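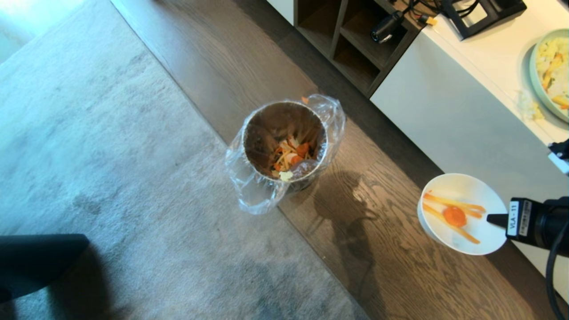 Paper mill open day at Rorow

The Predine paper mill opens its doors to the public once a year, in July, and this time I went. I had tried two years ago but the tours filled up before I got through on the phone. You can book online now, although the form only works if you put in a local zip code, so I used the one for the mill itself and that went through fine.

I took the 578 bus from the train station. It goes up the valley along the Visard River and stops at every village on the way, and the ride takes an hour. There is a parking lot at the mill for anyone who drives, but it was full by the time I walked past it, and cars were parked along the shoulder nearly to the bridge.

Check-in was at a table in the loading yard. They gave out earplugs, hairnets and a sticker with the tour group on it. Bags had to go in a locked room by the office. Closed shoes were required and they did check. A couple in front of me had sandals and were lent rubber boots.

My group had 20 people in it, which was a little too many for the narrower parts of the building. If you stood at the back you missed some of what the guide said. I moved to the front after the first stop and stayed there.

The tour starts in the rag room. Predine still makes part of its paper from cotton, mostly offcuts from shirt factories, and these come in bales that are opened and sorted on long tables. Buttons, thread with polyester in it and anything dyed get pulled out. We were allowed to handle the sorted cotton. It was softer than I thought it would be, like old bedsheets.

Next is the beater, a big oval tub where the cotton goes round and round with water under a roller until it turns to pulp. There were two of them running and this was where the earplugs were needed. The guide held up a jar of pulp from the start of the process and another from the end. The first had visible threads and the second looked like thin milk. How long the pulp is beaten decides what kind of paper comes out. A short beating gives soft blotting paper. A long one gives the hard, crackly kind used for certificates.

The main machine is 60 yards long and was bought used, and they have replaced so much of it that only the frame is from the original. Wet pulp pours onto a moving mesh at one end, the water drains and gets sucked out, and then the sheet goes through felt presses and over heated drums. It is very warm at the dry end. We walked the full length on a raised walkway and came down by the winder, where the paper goes onto rolls. They stopped the winder so we could see a roll being changed.

After that came the part I liked best, the hand room. It is in the oldest part of the mill, with a stone floor and low windows on the river side. Sheets are still made one at a time there for bookbinders and printmakers. A worker dips a mold in the vat, lifts it level, shakes it side to side and back to front, and turns the sheet out on a felt. When the stack is high enough it goes under a screw press. On a good day two people working together can make around 100 of the large sheets.

Visitors could try it with small molds. Mine had a thick corner and a thin corner. They dried the sheets on a hot plate and you picked yours up on the way out. I wrote my initials on mine in pencil and it took the pencil well.

The watermark display was in the hallway outside, and I would have liked more time with it. There are wire designs sewn onto old molds going back to the first owners: a heron, a set of keys, several crowns. A light table lets you lay a sheet down and see the mark. The labels are short and the handwriting on some of them has faded.

Lunch was in a tent in the yard. The Rathnayake tea room from the village had a counter with lentil soup, flatbread, egg rolls and cake. The soup was good and came with a lot of pepper. The line was long at noon and gone by half past one, so eat late if you can.

The shop sells seconds by weight, and that is where most people spent their money. I bought a bundle of mixed cotton sheets with small flaws and a block of watercolor paper. Bring a flat bag or a folder. They only had thin paper sacks and it looked like rain.

I stayed the night in a rented apartment on the main street, five minutes on foot from the mill gate. The last bus down leaves at 6 p.m. and I didn't want to rush. I spent the evening going through the sheets I had bought and holding them up to the lamp to look for marks. Three had the heron. 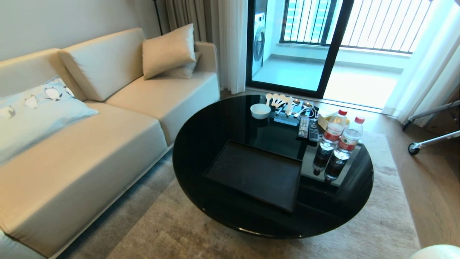

The sofa in the apartment, with the penguin pillow.

In the morning I walked the river path up to the weir, where the mill takes its water. There is a board with a map and a short history of the canal. The path is muddy after the second footbridge and I turned around there.

Tours run every half hour from 9 a.m. and last an hour and a half. There are stairs in three places and no elevator, and the raised walkway is open grating. Photos are allowed in the yard and the hand room but not around the main machine. Booking for next year opens in April, and the hand room sessions for children are booked separately.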